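Bathroom Counter Sorters Wanted (Part-Time, Paid)

Welum is looking for people to work at our tables in the Skavix building, putting everyday bathroom items in order. The work is part-time and runs through the end of January. No experience is needed.

What the work is

You will stand at a table and arrange small household items into the layout shown on a printed card. A typical set includes a toothbrush, a tube of toothpaste, a mug or cup, a comb and a bar of soap in its dish. Some cards ask for everything in the mug. Others ask for a row, a pair, or the tube on one side and the brush on the other. When a layout is finished, you clear the table and take the next card.

Each shift has 50 cards. Most people get through them with time left over, and you are paid for the full shift either way. Speed is not what we are looking for. We need the items placed the way the card says, with the toothbrush head kept off the tabletop once the layout is done.
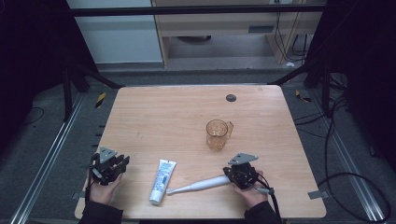
Tube of toothpaste or cream, electric toothbrush and amber-tinted mug on one of the tables.

The items on the tables are never used for brushing or washing. Please do not open the tubes or take anything out of the room. If a cap comes loose or a mug gets chipped, put the item in the gray bin by the door and ask for a replacement.

Hours and pay

Shifts are 2 hours long, with a ten-minute break in the middle. You can take up to 12 shifts in total. Morning shifts start at 9:30 a.m. and afternoon shifts at 1:15 p.m. You may sign up for both on the same day if there is space, but mornings fill first.

Pay is by the shift and is sent by bank transfer at the end of the month. Your first shift includes a short walk-through of the cards and is paid at the same rate as the others. We cannot pay for travel or parking. The Yakubu Street lot next door is free until 6 p.m.

Who can apply

You must be 18 or older and able to stand for most of a shift. A stool is available if you ask for one when you sign up. You should be comfortable handling small items with both hands and following written directions in English. Left-handed people are welcome and we would like more of them.

Wear closed shoes and a long-sleeved top in a plain dark color. Take off rings, watches and bracelets before you start. Lockers are down the hall and you will need your own padlock. Drinks stay outside the room, including water bottles with lids.

How to apply

Stop by the Welum desk on the ground floor of the Skavix building and fill out the one-page form. Write "bathroom sets" at the top, list the shifts you can work, and bring a photo ID so we can check your age. Forms are also kept at the front counter of the Stitov library branch and can be dropped off there.

We will call you to confirm your first shift. If you applied for the kitchen sets last fall, you do not need a new form. Tell the desk you want to be moved over.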